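The arms came in September. Before that it was all hands, at the Brestgate returns shop, everything that came back from the online stores got opened, shaken out, checked, folded, bagged again. Clothes mostly. Some bags, some bedding.

I talked to the woman who runs the sorting floor for Luvix, the company that has the Brestgate contract. She asked to go without a name, so did the two people from her floor who joined us at lunch. Fine by me. We had the length of one break and then a bit of standing next to a table while she kept half an eye on things.

First question, obvious one: did people lose their jobs?

"No. And I know that's what I'd say either way." She laughed. "There was a job that went unfilled. Somebody retired and we didn't replace her. So you can count that however you want."

What did change is who does the first touch. Used to be a person, every time. Now two of the stations have arms, and the arms get the items first, spread them or turn them over, and a person takes it from there. Pockets are still a person's job. Pockets are a big deal in returns, I had no idea.

"You'd be amazed what gets sent back in a pocket," she said. "Keys. A tooth once. The arm can't tell you there's a tooth."

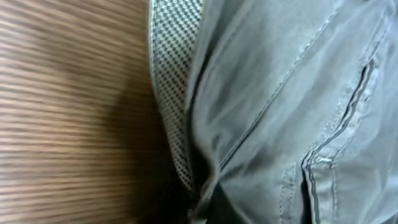 Gray fabric with a zippered pocket, close up at the table.

The older of her two coworkers has been there longer than Luvix has. He was the one who didn't want the arms. Still isn't in love. "It's slow," he said. "I do a shirt in the time it takes to make up its mind." I asked if slow was bad, for him. Long pause. "It's bad if you're standing there waiting on it. That's the part. I used to set my own speed."

That came up a lot, the waiting. On the old setup you had your pile and your rhythm. Good days 400 pieces, he said, and you went home knowing it. Now the pile moves when the machine moves, and then it jams and you get three at once. The younger one said she minds it less. She's got a bad wrist, and the shaking out was what hurt.

"I dont get home and ice it anymore," she said. "So I'm not going to complain about slow."

Her complaint is a different one. The screens. Every time the arm gives up on something it puts up a message and you have to pick from a list why. She says the list was written by somebody who never folded a thing. "There's no button for 'it's just a weird shirt.' So we all hit Other." In one week the floor logged 737 messages and nearly all of them were Other. The supervisor brought the printout to the meeting with Mwakyusa, the outfit that does the software, and put it on the table without saying much.

Did it help? "They came and sat with us for a day. That helped. The new list is better. Not great."

Soft things are the trouble. Boxes are easy, she says, everybody can do boxes. A cloth lands different every single time, and when there are two together the arm has to work out where one stops. Gray on top of gray, forget it. Gray beside something dark goes better. 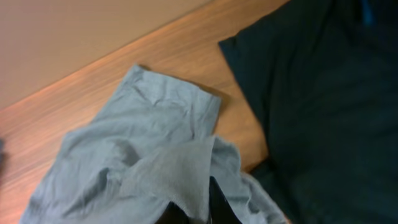 Staff writer, Work & Trades
Pavton Local

I asked the supervisor what her own day looks like now. Less walking, more explaining. She used to cover a station when somebody was out, and she misses that, she said so twice. Now if an arm stops, she's the one who gets called over, and she had 4 hours of training on it, total. "Four hours! I had longer than that on the coffee machine at my first job."

Pay came up too. The people on the arm stations wanted a bump for the extra work, the screens and the clearing of jams. They got something, small. The others didn't, and there was bad feeling for a while over who got put where. They rotate now. It was the younger worker's idea and it took way too long to get a yes, according to her.

Would they go back? I asked all three. The younger one, no. The supervisor said ask her after the holidays, thats when returns really hit. The older man was already putting his lunch stuff away.

"I'd go back for the speed," he said. "Not for my knees."

Luvix wants arms on two more tables. No date yet, or none they've been told. The supervisor has asked that somebody from the floor be in the room this time before things get ordered, and she has a maybe on that.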